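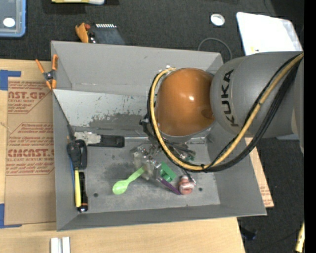
Esar today published a revised specification for its gray open-top bins, the large rectangular containers that its customers use to hold mixed small goods before sorting. The revision, dated 4/18/25, covers floor finish, drainage openings and permitted contents. It replaces the specification issued last August. Under the new text, a scuffed floor is classed as normal wear. Dark smudges and pale scratches of the kind visible between the light green plastic spoon and the other goods do not require the bin to be withdrawn, provided that no scratch catches a fingernail drawn across it. Small round holes in the floor are to be kept open and checked for trapped material each time the bin is emptied.

The specification applies to bins holding unsorted household goods, including kitchen utensils, hand tools, toys and light packaging. Such goods vary widely in shape and stiffness, and they are commonly stored in a single layer or a shallow cluster on the bin floor. Esar sets the maximum depth of contents at 9 inches for mixed goods. Long items with flat handles may be laid in any direction but may not rest on the rim.

"Most of the queries we received under the old text were about surface marks," said Zahira Pasaribu, product manager for storage at Esar. "Sites were retiring bins with a sound floor and sound corners. The revised wear table gives them a test they can carry out on the spot, and it separates cosmetic marks from damage that affects use."

The wear table has three grades. Grade A covers smudges, discoloration and shallow scratches. Grade B covers scratches that catch a fingernail, and dents up to 2 millimeters deep. Grade C covers open seams, sharp edges and any deformation that prevents the bin from sitting level. Grade A bins stay in service without a record. Grade B bins are logged and inspected again after 11 weeks. Grade C bins are withdrawn the same day.

The cleaning section has also been rewritten. Bins are to be emptied fully, brushed out, wiped with a damp cloth and dried before refilling. Abrasive pads are no longer permitted on the floor or on the inside walls. Clear and translucent packaging must be removed by hand before brushing, as it is easily missed against a gray floor in low light.

The text was reviewed before release by Mandagi, a sorting contractor that handles returned household goods, and by Plarau, which supplies replacement bins to smaller sites. Mandagi applied the draft wear table at two of its locations.

"The grades were clear enough for new staff to use after one reading," said Darmawan Kusuma, operations lead at Mandagi. "Our remaining comment concerned the dent measurement, and the final version now states where the gauge is placed."

Bins bought under the earlier specification do not need to be relabeled. Sites using the Flerby insert tray should follow the depth limit marked on the tray where it is lower than the limit for the bin.

The revised specification is available on request from the Esar storage products office. Printed wear tables are supplied in packs of 3.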